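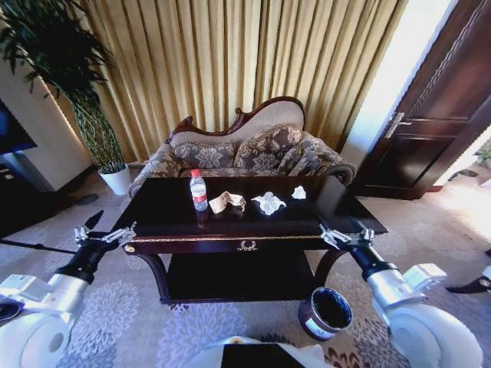 Mesa de centro da sala, tampo preto brilhante, gaveta rasa com puxador dourado.

De: Anderson Bezerra
Para: lista restauro-moveis
Assunto: Re: Re: goma-laca ou verniz pronto para tampo escuro?

Serena, pessoal,

Li a mensagem duas vezes e continuo sem me convencer. Cito o trecho que me incomoda:

> Em 14:20, Serena Orlandini escreveu:
> Depois de ler a ficha do Justex resolvi largar a goma-laca de vez.
> O fabricante garante brilho de espelho em duas demãos, resistência
> a álcool e a copo quente, e diz que pega por cima de qualquer
> acabamento antigo, sem lixar. O litro sai por 265 e o Ksawery me
> disse que rende uma mesa de jantar inteira. Alguém vê problema?
> A minha ideia é começar pelo aparador e depois fazer as cadeiras.

Vejo vários. "Por cima de qualquer acabamento antigo" é frase de rótulo. Cera velha, óleo de peroba passado toda semana durante décadas, silicone de lustra-móveis: quero ver o produto que gruda nisso sem preparo nenhum. O Igor Gajewski tentou coisa parecida com o Enda, que prometia o mesmo, e em março estava raspando lasca com espátula. Ele está na lista e pode me corrigir.

Sobre a resistência a álcool, que teste foi esse? Quanto tempo de contato, que concentração, depois de quantos dias de cura? Procurei na ficha e só achei um selo e uma foto de taça de vinho. A goma-laca marca com álcool, todo mundo aqui sabe. Em compensação, quando marca, eu conserto com boneca numa tarde. Com filme sintético riscado, o que se faz? Pelo que já vi, remove-se tudo e começa-se de novo.

E tem a conta. Gastei 44 em goma-laca em escamas na Jandell e ainda tenho metade do saco. Entendo que o Justex poupa trabalho, mas 265 o litro para descobrir se a propaganda é verdadeira me parece caro. Se for comprar mesmo, pergunte na Michalski se vendem fração.

A Celina Urbańczyk escreveu há tempos que fez a mesa dela com verniz pronto e ficou ótima. Acredito. Só que era madeira nua, lixada até 200, e isso muda a história toda. Celina, você ainda tem as anotações? Gostaria de saber como está o canto que pega sol.

Minha sugestão, Serena: deixe o aparador em paz. Pegue o avesso de uma prateleira, limpe metade com aguarrás, deixe a outra como está, aplique nas duas e espere um mês inteiro. Depois passe a unha e uma fita crepe. Se a metade suja aguentar, retiro o que disse e até compro um litro.

Enquanto isso, alguém tem a ficha técnica completa, a de segurança, com a composição? A que está no site tem uma página e parece folheto.

Abraço,
Anderson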